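Govdale Tearoom Recycling Trial
Progress report to Dreltberg, September
Prepared by Khanyisile Ntuli

You asked whether the deposit bottle trial is on track. On paper it is. We logged 857 containers in September against a target of 200 a week, and the collection run by Jollmont turned up every time it was booked. I'm less sure the figure means what we said it would mean in the application.

The count takes in anything dropped in the tub, and a fair share of it was never going to landfill in the first place. Staff were already taking their own bottles home for the refund. We may have moved the bottles from one bin to another and called it diversion. 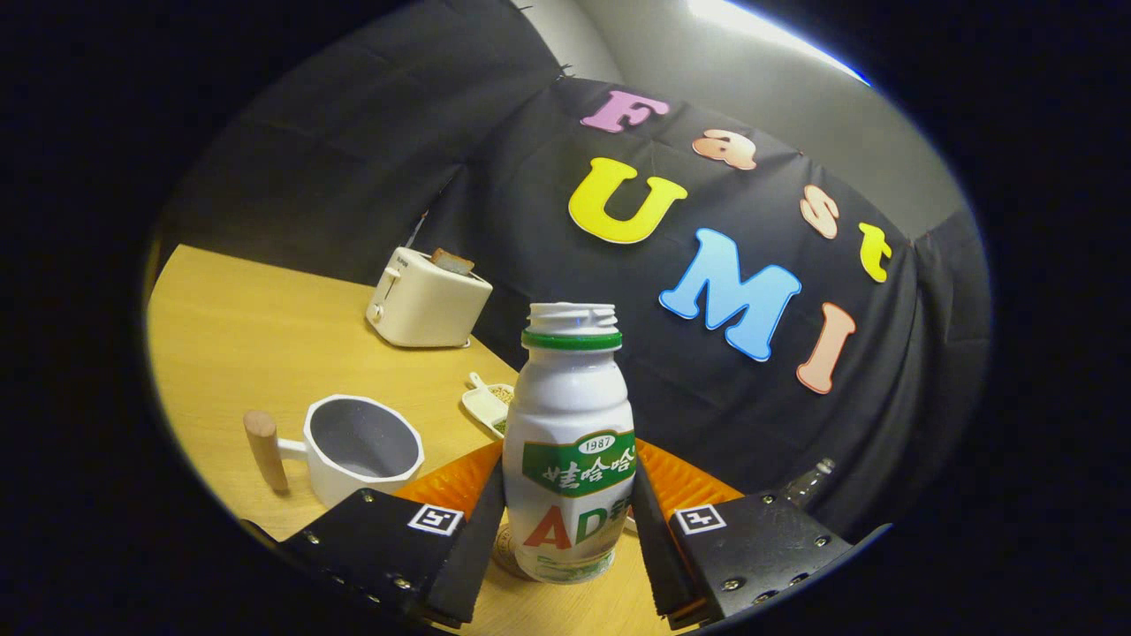
The small drink bottles remain the sticking point. Our sorting sheet asks for the cap off, the label left on and the neck ring ignored, and it's the neck ring people argue over. A white bottle with a green ring and a green label is 2 or 3 plastics as far as the average tea drinker is concerned, and the sheet gives them no help. Labels in Chinese add to the guesswork for those of us who can't read them. Buppha Thaweesak has redrafted the sheet twice. The second version is clearer, but I haven't seen it change anyone's behaviour.

Coetzee has quoted for 6 more tubs. I'd hold off. The ones we have are rarely full, and extra tubs would lift the count without telling us anything new.

We will run a baseline week before the next payment falls due, and I'd ask that the payment wait on that result.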